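Print this page | E-mail this page

We use cookies to remember your login and to find out which handouts get read. Accept | Settings

Robot Learning, Part Two
Handout 6: Gathering Demonstrations (and Living With Them)
Lindsay Whitelaw
Revised 2024-11-28

Bring this to the lab. It replaces the old version, which told you to collect as many examples as you could and then sort them out later. Later came, and it was the week before the marking deadline.

1. What you are making

A demonstration is a record of the arm doing the task while somebody competent steers it. For each time step we keep the joint positions, the gripper opening, the camera view and the command that was sent. The learner sees the first three and tries to guess the fourth. It has no idea what a cube is. It has no idea what you meant, either, and if you dither over the target for two seconds it will learn dithering, with great fidelity.

Last year's set, Welari, held 177 demonstrations. The trained policy reached the right place nearly every time and then paused, hovering, like a man who has come into the kitchen and forgotten why. When we played the recordings back, so did we.

2. Before you record

Write the task down in one sentence, including where it starts and what counts as finished. "Tidy the cubes" is a wish. "Take the top cube off the tower and set it down on the table" is a task.

Agree with your partner what happens to a failed attempt. My own rule: a fumble followed by a clean recovery stays in, and a fumble followed by swearing comes out. Mark each one at the time. Your memory of attempt 13 will be poor by attempt 22.

Vary the start on purpose. In Drekier, our simulator, the reset script moves the objects for you, but only within the limits you give it, and the default limits are timid. Open up the ranges, then look at a handful of resets by eye. Scripts have been known to put a cube inside another cube and report success.

3. Steering

Slow is fine. Stopping is the trouble. Plan the approach before you press record, come in from above, and close the fingers once. If you need three goes at lining up, discard it and start again — the learner can't tell your corrections from your intentions.

Watch the gap between the fingertips and the object. Most bad grasps are settled there, well before anything touches. With a tower, a small sideways error can bring the fingers down on top of the wood, and any cube that sits slightly off the one beneath leaves you less room to be careless.

Distractors stay on the table. A policy trained on a bare surface has had a sheltered upbringing, and the Tan exercise in December will put rings and spare cubes in its way.

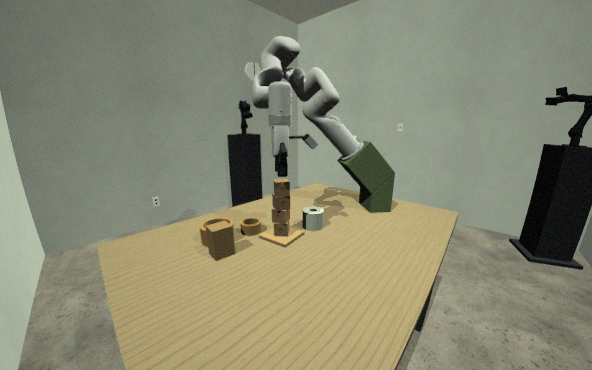 Tan asked whether the same file name is now an exercise and a person, and Zallis, reading the draft, wanted to know why anyone should steer by hand in a simulator when a planner could produce the whole set overnight. Fair point. A planner's examples are smooth and plentiful, and they all solve the problem in the same way. Try both, keep them in separate folders, and compare.

4. To hand in

One folder per pair, with the task sentence, your reset ranges, the recordings and the list of what you threw out. I read the last of these first. An empty one will be met with interest.

Print this page | E-mail this page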